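# Unit 6: From Scene State to Arm Motion

Read this before the lab. It covers the part of the stack you will be writing: the piece that sits between perception and the joint controllers. You don't need to have finished the Unit 5 exercises, but you do need a working install of the Rukden simulator and the starter repository.

## 6.1 What the planner is given

The planner does not see camera images. By the time your code runs, perception has turned the images into a scene state, a plain list of objects with a pose and a few properties for each. For a tip box, the entry looks like this:

```
name: tipbox_b
pose: [x, y, z, qx, qy, qz, qw]
frame: table
lid: open | closed | unknown
stamp: time of last update
```

Poses are in meters and quaternions. The `frame` field matters more than people expect. In past terms, most of the first-week bugs came from reading a pose given in the table frame and sending it to the arm as if it were in the arm's base frame. The arm then moves smoothly and confidently to the wrong place. Always convert, even when you believe the two frames line up.

The `lid` field is a guess made by a classifier, and it can be `unknown`. Your planner has to do something sensible in that case. For the lab, "sensible" means requesting another view before planning any contact.

## 6.2 The lab scene

Every group works with the same layout. There are three tip boxes on a black breadboard, and they differ in lid state and in where they stand. The breadboard itself is not a rectangle. If you model it as one large box, the planner will treat some free space as occupied, and it may refuse approaches that are perfectly fine. 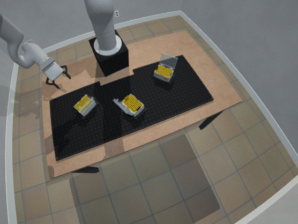

*Notes by the Olstead Robotics teaching group. Revised in March for the Rukden lab.*

Look at the lids first. The box on the right has its lid standing nearly upright behind the tips, so an approach from the back is blocked at tip height even though the box body is low. The middle box has its lid folded back flat to the left. That lid takes up very little height, but it widens the area you must keep the fingers out of. The left box has no raised lid to plan around.

A single collision shape per box is therefore not enough. Use two shapes, one for the body and one for the lid, and attach the lid shape at the hinge. When the lid state changes, only the second shape has to move. The helper `make_tipbox()` builds the pair for you, but it assumes a closed lid unless you pass an angle.

The base of the second arm is also in the collision world. It sits on a square pedestal just past the far edge of the table. You are not commanding that arm in this unit, but yours still has to avoid it. Load it as a fixed obstacle, including the round flange and the column.

## 6.3 Planning in stages

Ask for one long motion from the start pose to the grasp and you will usually get something, but it will be hard to debug. Split the job up.

**Stage 1: Free move.** Go from the current pose to a pre-grasp pose above the target. Use the sampling planner with full collision checking. The fingers should be open before this stage ends.

**Stage 2: Straight approach.** Move down from the pre-grasp pose in a straight line. Don't use the sampling planner for this. Step along the line, solve inverse kinematics at each step, and stop if any joint jumps by more than the limit in the config file.

**Stage 3: Contact.** Close the fingers under force control. Collision checking between the fingers and the target must be switched off here, and only between that pair. Switching off all checks is an automatic fail on this part of the lab.

**Stage 4: Retreat.** Reverse the Stage 2 line. If an object is held, add it to the arm model before you plan anything else.

Each stage returns a result object. Check it. A plan that failed in Stage 2 must not run Stage 3, and you would be surprised how often submitted code does exactly that.

```
result = plan_free(arm, pregrasp, world)
if not result.ok:
 return retry_or_abort(result)

result = plan_line(arm, grasp, world, step=cfg.step)
if not result.ok:
 return back_to(pregrasp)
```

## 6.4 Choosing a pre-grasp pose

Start with a pose straight above the box and tilt the gripper only if the straight one fails. For the box with the upright lid, you will probably need to rotate the wrist so the finger opening runs parallel to the lid. With the opening turned the other way, one finger will come close to the lid on the way down, and the padded collision shapes will report a hit.

On padding: the default is generous. You can lower it in Stage 2, where moves are short and slow. Leave it alone in Stage 1.

The arm has more than one joint solution for most of these poses. Inverse kinematics returns whichever one it finds first, and that may put the elbow close to the other arm's column. Pass the current joint values as the seed. When that solution collides, try a few random seeds and keep the one nearest to where the arm is now.

## 6.5 Timing and stale state

The scene state is refreshed while your planner runs. In the reference run we logged 836 state updates and 279 calls to the planner. The two don't line up, and you should not try to make them. Take a copy of the state at the start of each call, plan against the copy, and compare stamps before executing. If the target has moved beyond the tolerance, throw the plan away.

Don't hold the state lock while planning. This blocks perception, the stamps go old, and your own check then rejects every plan you make. It looks like a planner bug and it isn't one.

The Voltier motion library, which we use for trajectory timing, expects waypoints without duplicates. When Stage 2 starts where Stage 1 ended, the shared waypoint appears twice. Remove one copy before joining them, or timing will fail with a divide-by-zero error that does not mention waypoints at all.

## 6.6 Known problems in the starter code

- `back_to()` does not check collisions when something is held. Fix this yourself; it is part of the grade.
- The viewer draws the lid shape at the hinge angle from the previous update. Trust the printed state over the viewer.
- Random seeds are set once per session. Restart the session if you want to repeat a run exactly.
- On some machines the simulator opens with the physics paused. Press the play button before you report that the arm won't move.

## 6.7 What to hand in

Submit one folder with your planner module, the config you used, and the log from a full test run. The test script has 68 cases. They vary the box poses, the lid angles, and the starting joints. Two of the cases have no valid plan, and the correct behavior is to abort cleanly and leave the arm at its last safe pose.

Also include a page of notes, in plain text. Say which stage failed most often, what you changed, and whether the change helped. Paste the relevant log lines. Plots are fine but not required.

The grade is split between the test run and the code. Groups using the Yu solver instead of the default one should say so at the top of their notes, with the version. Its failure codes are numbered differently and the test script needs the `--yu` flag to read them.

Before the lab session, do the following on your own machine:

1. Load the scene and print the state of all three boxes.
2. Convert each pose to the arm's base frame and check the result in the viewer.
3. Plan a Stage 1 move to a pose above the left box.
4. Change that box's lid angle to fully upright, plan again, and save both logs.

Bring the logs with you. We will start from them, and the first part of the session will be spent on Stage 2.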